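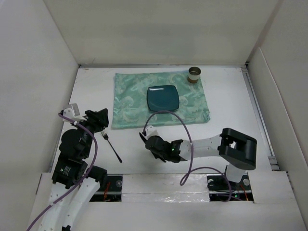
Platzset, Teller, Becher, Gabel: mehr braucht ein Gedeck für eine Person nicht.

Vom Decken für einen allein

5. November 2018

Seit meine Tochter ausgezogen ist, esse ich an den meisten Abenden allein, und ich gebe zu, dass ich den ganzen ersten Winter lang am Herd gestanden und aus dem Topf gelöffelt habe. Man gewöhnt sich erschreckend schnell daran! Erst als meine Freundin Enikő im April zu Besuch war und ganz selbstverständlich fragte, wo denn bei mir die Platzsets liegen, habe ich gemerkt, dass ich es selbst nicht mehr wusste. (Sie lagen im Flurschrank, unter den Sonnenhüten.)

Das helle, blaugrüne mit dem blassen Schnörkelmuster ist mir von allen das liebste. Ob das nun Blumen sind oder Paisley, darüber könnten Enikő und ich einen ganzen Abend streiten. Ein bisschen knittrig ist es auch, und ganz gerade liegt es bei mir sowieso nie. Meine Mutter hätte vor jedem Essen noch einmal mit der flachen Hand darübergestrichen, und manchmal ertappe ich mich bei derselben Bewegung, meistens dann, wenn der Teller längst daraufsteht und es nichts mehr nützt.

Der Teller ist quadratisch, mit runden Ecken, dunkel petrolfarben und so glänzend, dass sich das Licht darin spiegelt. Ich war früher strikt gegen eckige Teller. Wo soll denn da die Soße hin? Aber ein Butterbrot sieht darauf wunderbar aus, ein Stück Quiche auch, und Kartoffeln mit Quark leuchten auf dem dunklen Grund richtig. Nur Suppe geht natürlich nicht, dafür hole ich weiterhin die alte Schale mit dem Sprung.

Den kleinen Metallbecher mit dem bräunlichen Band stelle ich nach rechts hinten, so habe ich es als Kind gelernt. Es passt nicht viel hinein, und das ist mir ganz lieb, denn so stehe ich zwischendurch einmal auf und hole mir Wasser nach, statt in einem Zug alles hinunterzuschlingen.

Bleibt die Gabel, und die gehört nach links, das weiß ich wohl. Auf das Set gelegt habe ich sie trotzdem selten, sie landet bei mir meist irgendwo davor auf der blanken Tischplatte und schräg obendrein. Margaux, bei der sogar die Dessertlöffel auf Linie liegen, hat sie mir beim letzten Besuch stillschweigend zurechtgerückt, und kaum war sie aus der Tür, lag sie wieder schief.

Heute Abend gibt es Linsen mit gerösteten Möhren und einem ordentlichen Klecks Joghurt. Das Rezept schreibe ich euch nächste Woche auf, ich muss nur noch herausfinden, wie viel Kreuzkümmel ich da immer hineinwerfe.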